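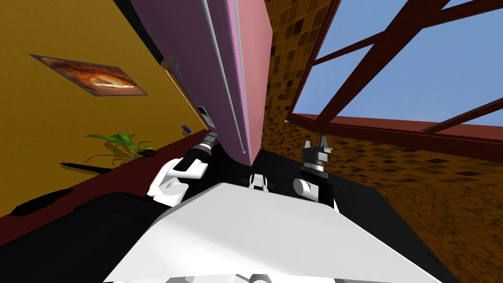

Makis Vasilakis writes to ask why, after last month's piece on carrier surcharges, I spent so long on fuel and gave only a sentence to volumetric weight, when in his experience fuel is the charge you grumble over and volume is the one that eats the margin. He sends a lot of lampshades. A lampshade, he points out, weighs the same as a decent sandwich and is billed like a car battery.

Fair enough. I had been avoiding the subject because it involves multiplication.

For anyone who has so far been spared: most parcel carriers charge you on whichever is greater, what the parcel weighs or what it would weigh if it were made of something sensible. They take the length, the width and the height, multiply them together and divide by a number of their own choosing. The smaller that number, the heavier your lampshade. It's printed in the contract, usually some way after the page where everyone stops reading, and it can move at renewal while the headline rate stays beautifully still. I have seen a sales rep get a round of thanks for freezing a price list in the same meeting that the divisor went down.

None of this is unreasonable in principle. A van fills up long before it gets too heavy, and a van full of lampshades earns nothing for the driver if they're charged as feathers. My complaint is with how the measuring gets done and who ends up arguing over it.

Zulema Sepúlveda runs dispatch at a homeware shop that uses two carriers, Elero for most of the country and Beltimard for the awkward bits. She let me sit with her April invoices for an afternoon. The shop sent 2,099 parcels that month, and 229 of them came back with an adjustment, meaning the carrier's scanner had disagreed with the size declared on the label and the carrier had sided with the scanner.

Some of those were the shop's own fault and she says so cheerfully. There was a carton listed in the system at the size of the one it replaced, and a packer who liked to leave the top flaps slightly proud so the tape had "something to hold on to". Boxes bulge. A scanner measures to the furthest point, so a bulge on one side of a square box is charged as though the whole side had moved out to join it. If a strap is flapping, you may find yourself paying for the flap.

Others are harder to explain. The same mirror, in the same carton, bought in one batch from one supplier, was billed at three different sizes in a fortnight. Cardboard does swell a bit in damp weather, and I'm told this with a straight face by people who sell cardboard, but it doesn't grow by the width of a hand and then go back.

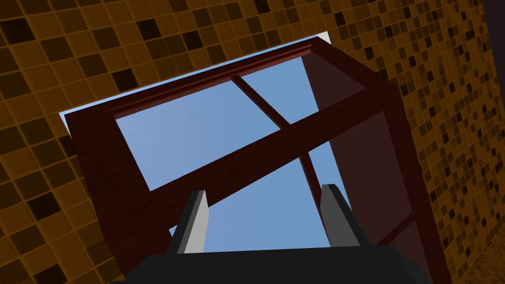 ## Getting the money back

Both carriers will look at disputed adjustments. Beltimard wants a photo with a tape measure in it, one parcel at a time, through a form that forgets your account number. Elero takes a spreadsheet but won't open a case on fewer than 100 lines, so the small shipper has the choice of waiting until the pile is big enough or missing the deadline, and quite often manages both.

Terence Mellor, who did my accounts for years and now does Zulema's, has a system. He sorts the adjustments by carton code, ignores anything that turns up once, and goes after the cartons that were measured differently from themselves. A carrier can tell you that you've measured a box wrongly. It has a harder time telling you that its own scanner was right on each of three occasions when it gave three answers. He got most of the mirror money back on that argument, and a slightly frosty email.

There is software for it, naturally. Tirari reads the invoices and flags the odd ones, and takes a cut of whatever it recovers. I've no quarrel with that as a business, though it does give it a certain fondness for the errors continuing. Usman Bugti tried it for a season and went back to doing it by hand, partly to save the commission and partly, I suspect, out of spite. He says the software was good at spotting mistakes in price and hopeless at spotting mistakes in size, as it had only ever been told what the label said.

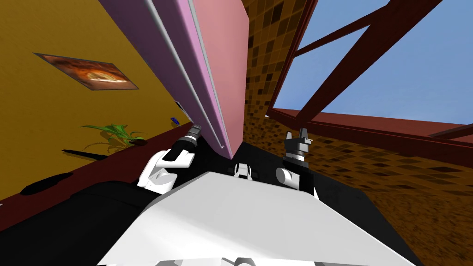 *A pink panel, a mustard wall and a spiky plant.*

What would help more is boring. Measure the packed carton, flaps down and taped, and put that figure in the system in place of the one on the supplier's sheet, which is often the inside measurement and always flattering. Do it again when the carton changes. Round up yourself before the carrier does, so that you know which side of the line you're on. If a box sits just over a price band, try cutting it down; Zulema took a strip off the height of her second-largest carton and moved a whole range of vases into the cheaper band, with a bit less void fill to buy as well. The vases have not complained.

And read the divisor. Ask for it in writing at renewal, next to last year's, before anyone mentions the headline rate. Kulsoom Abbasi got hers put back to the old number just by asking why it had changed, which suggests it had been changed in the hope that she wouldn't. She also got a clause saying that the carrier must supply the scan image for any adjustment she queries. The first batch arrived in a format she can't open, but she regards this as progress.

Makis, to answer the other half of your letter: yes, nested lampshades count as one parcel if they're in one box, and no, I don't think Elero would accept that the empty space inside them should be deducted. I would very much like to see you try, though, and will print the reply.

Next month, pallets that go out blue and come back brown, and who is paying the hire on them. If you have a dispute with a pallet pool that has outlived the pallet, send it in.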